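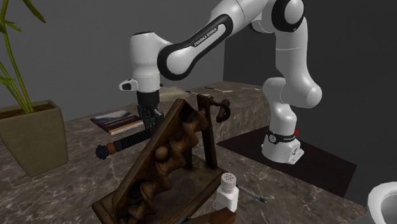

A simulated arm in the Mekulero countertop scene, with the gripper above one end of a dark, ridged hilt-like object.

The Mekulero settling fault was an error in the reset routine of Mekulero, a simulation package for robot arms published by Kovow. It caused the arm to be sent to the positions that objects had held before they came to rest, and led to fingers being driven into objects, or into the surface under them, during the final part of the approach. The fault was present in two releases and was corrected in the one that followed. No physical arm is known to have been run with the affected routine.

Background

Mekulero is used to test grasping programs on cluttered household surfaces. Its countertop scene contains a fixed arm with a two-finger gripper and a set of loose objects, including a wooden screw mechanism, a planter, a shaker, a crumpled cloth and a thin pen-like rod. The layout is altered slightly at each reset. Objects are placed a short distance above the stone and allowed to drop before the program under test takes control.

Object positions are passed to the motion planner, Hashmi, in a single table. Hashmi was written as a separate program and has its own release schedule. It does not read the state of the simulation directly.

Cause

In the affected releases the table was written at the moment of placement and was meant to be written again once every object had stopped moving. A change made to shorten resets moved the second write to a separate thread. If Hashmi asked for the table within 30 milliseconds of the end of settling, it received the first version, with no warning that the values were old.

The size of the error depended on the object. A flat item moved little as it dropped, and the stale entry was often close enough for a grasp to succeed. Long, round or leaning objects could roll or turn before coming to rest. The hilt-like object was the worst affected, as it could come to rest at an angle and partly behind the screw mechanism — a position the first table never contained.

A second error made the results harder to interpret. Collision checks in Hashmi used the same table, so a path through the true position of an object was reported as clear.
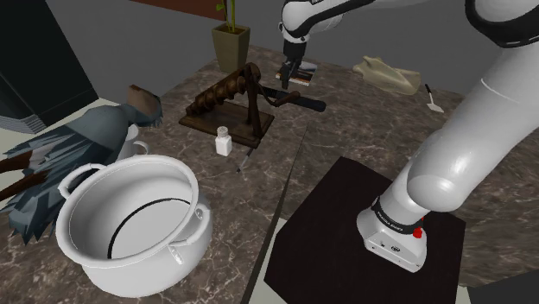
The gripper above a small, flat book or boxed package, with the screw mechanism and shaker on the marble beside it.

Detection

The fault was found in January by Ott Urbonaitė, a test engineer at Kovow's office in Pledevia, during a review of a run of 3,556 grasp attempts. Of these, 146 had ended in a force stop. The stops had first been put down to poor friction values for the gripper fingers, and the values had been adjusted twice without effect.

Urbonaitė compared the table held by Hashmi with the simulation's own record at the start of each stopped attempt. The two differed in every case. Contact forces of up to 200 newtons were logged before the stop took effect, which was itself delayed by the filter applied to the force signal.

Correction

The second write was returned to the main thread, at the cost of a longer reset. Each table now carries a step number, and Hashmi refuses any table whose number is lower than that of the current step. The collision checker was changed to make its own request for positions immediately before motion starts.

The force filter was left as it was. A shorter filter had been tried, but it produced false stops when the fingers brushed the cloth.

Effect on earlier results

Success rates obtained with the affected releases are not comparable with later ones. Kovow withdrew its own published scores for the countertop scene and repeated the runs. Scores from other users were marked as unverified unless the step logs had been kept.

The fault is also cited in Kovow's safety notes for users moving a program from simulation to a physical arm. The notes require the age of all position data to be checked on the controller, and the first approach to each object to be made at reduced speed with an operator at the stop button.

See also

Force stop
Motion planning
Race condition
Stale data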